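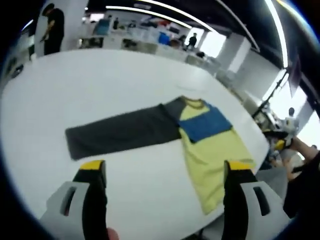 How many recorded demonstrations of a folding task are needed before a training run is worth starting?

The number depends on how much the garments, tables and operators vary, but for a single garment type on a single table this office now asks project teams for 100 accepted episodes as a minimum. An accepted episode is one that has been checked by a second person after recording and found to be complete from first contact to final fold.

REVIEW: KEMEYS HAND-HELD GRIPPER KIT, VERSION 2
Brunthorpe Institute – Equipment Assessment Office

Scope

The Kemeys kit is a set of hand-held grippers with a camera mounted on each one, together with charging equipment and recording software. It is intended for groups that wish to collect examples of manual tasks for a learning system without operating a robot during the collection. The operator holds the gripper, performs the task and stops the recording. The resulting video and the tracked motion of the gripper are later used to train a policy for an arm that carries the same fingers.

The office was asked to assess the kit for shared use between the Brunthorpe and Skurville sites. Folding was chosen as the main trial task, as it calls for both hands, has clear beginning and end states, and uses materials that are easy to replace. T-shirts, sweatshirts and assorted pieces of cloth were worked on round white tables in an open room that remained in ordinary use throughout. This review covers handling, image quality, software, data quality and support. It does not assess the performance of any trained policy, which will be the subject of a separate paper.

Handling

The grippers are comfortable for short periods. Opening and closing the fingers takes little force, and new operators were able to pick up the edge of a shirt within their first few attempts. Larger garments were more tiring. A full sweatshirt laid flat requires the operator to reach well across the table, and the weight of the housing is then felt in the wrist.

The yellow tip pads are the best feature of the hardware. They grip thin cotton without needing to be pressed hard into the table, and their color makes it easy to see in the recorded video exactly where the fingers are in relation to the cloth. Reviewers checking episodes found this a considerable help. On a dark sleeve the pads stand out at once. On a pale yellow shirt they are harder to separate from the fabric, and teams that plan to work mostly with yellow items should ask Kemeys whether another color can be supplied.

Separating a single layer remains difficult. Where two layers of cloth lay together, operators often took hold of both and had to release and try again. The office does not regard this as a defect, and such corrections are useful material for a learning system if they are labeled properly. They do lengthen the episode, however, and should be allowed for in any schedule.

Image Quality

The camera has a very wide lens. In ordinary use it shows both of its own fingers, most of the table, the ceiling lights and much of the room. Straight lines bow outward and the corners of the image are black. Teams that have not worked with such footage before may find it strange, but the width is of real value. When one operator straightens a sleeve and a colleague reaches in from the side with another gripper, both tools can be seen in the same recording, and the position of one can be read against the other.

The width brings two difficulties. The first is privacy. People at the far side of the room are recorded whether or not they are taking part, as are any screens left on. Both sites now require a notice at the door while recording is in progress, and anyone who objects may ask for the session to be moved. The second is daylight. A large window on one side of the room will wash out a good part of the picture. The middle of the table generally stays usable, but the office recommends that window blinds be drawn, or that the table be turned so that operators work with the window behind them.

Under ceiling strip lights alone the exposure was steady and creases in plain fabric could be made out. Fast movement of the hand produced blur near the edges of the picture and much less at the center.
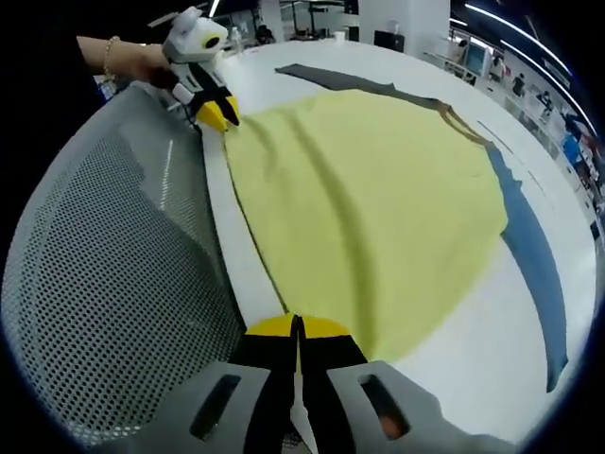
JARNHAM, April – A further trial was held at the Jarnham annex in order to test the kit with pairs of operators. Twelve operators had been used in the first trial, each of them working largely alone; for this one the same 12 were paired and asked to fold the same kinds of garment together.

Paired Work

Paired work changes the nature of the examples. In the most common approach, one operator closes the fingers on a corner of the garment and keeps it still while the other works along the lower edge. Once both have hold of the cloth, the fold can be made in one movement. The finished folds were neater than those made alone, and the checkers rejected fewer of them.

The approach requires some discipline. Operators who spoke to one another before each fold did well. Those who did not tended to start at different moments, and the garment was pulled out of line. The office now asks each pair to agree on the order of folds before the first episode and to keep to that order for the remainder of the session. If the order is to be varied on purpose, the variation should be written in the session log.

It was also found that long diagonal creases affect the result more than had been expected. A shirt that has just been folded and opened again does not lie as flat as a fresh one. If every episode begins with a carefully smoothed garment, the learning system will see only smooth garments, and this is unlikely to match the conditions in which it is later used. The office therefore recommends leaving creases in place for part of each session. The same reasoning applies to other cloth on the table. A second garment lying partly beneath the first is a fair test and should be kept in some of the episodes.

Chairs proved to be a minor nuisance. A chair pushed up to a round table takes up a good deal of the picture when the camera is low, and limits where an operator may stand. Teams should decide at the start whether chairs will stay or go – and then leave the arrangement alone.

Software and Data Handling

The recording software is plain and reliable. Each episode is started and stopped with a single control, and the files from both grippers are matched by time when they are uploaded. In paired work the matching was correct in every session checked by this office.

Episodes are limited to 60 seconds by default. This is enough for a T-shirt and too short for a sweatshirt handled by a new operator. The limit can be changed, but the setting is kept in a separate file and returns to its default after each software update. Kemeys has been told of this.

The labeling screen is less satisfactory. There are only two marks available, "good" and "bad," and no field in which to say why an episode was rejected. An episode in which the shirt slipped off the table is thereby placed in the same group as one in which the fold was sound but the recording began late. Our own teams have kept a paper log beside the table, which works but has to be typed in afterward. Angharad Morris of the Skurville site has prepared a short list of rejection codes, and copies are available from her on request.

Tracking was lost occasionally when an operator brought the camera very close to plain fabric. The software reports the loss at the end of the episode. A warning at the moment it happens would save time.

Support and Supplies

Replacement tip pads were delivered promptly. They are changed without tools. The printed guide covers setup adequately but says very little about two operators working at one table, and users should expect to develop their own practice in this area. Telephone support was courteous. Written questions took longer to be answered, and one concerning the file format has not been answered at all.

Findings

The kit is suitable for shared use at both sites and is recommended for purchase, subject to the following conditions.

Operators are to complete a practice session before any of their episodes are counted toward a project total.

The episode limit is to be checked at the start of every session and after every update.

Notices are to be posted wherever recording takes place, and screens within view of the tables are to be cleared of personal or confidential material.

Garments are to be varied in color, size and starting condition, and the log is to state which were used.

Rejected episodes are to be kept together with the reason for rejection. They are not to be deleted without the agreement of this office.

The earlier assessment of the version 1 kit, issued 5 December 2020, is withdrawn. Sites that still hold version 1 grippers may continue to use them for training new operators, but recordings from the two versions should not be placed in the same collection. Requests to borrow the kit should be sent to the Equipment Assessment Office at Brunthorpe, with the name of the project, the garments or objects to be handled and the number of operators who will take part.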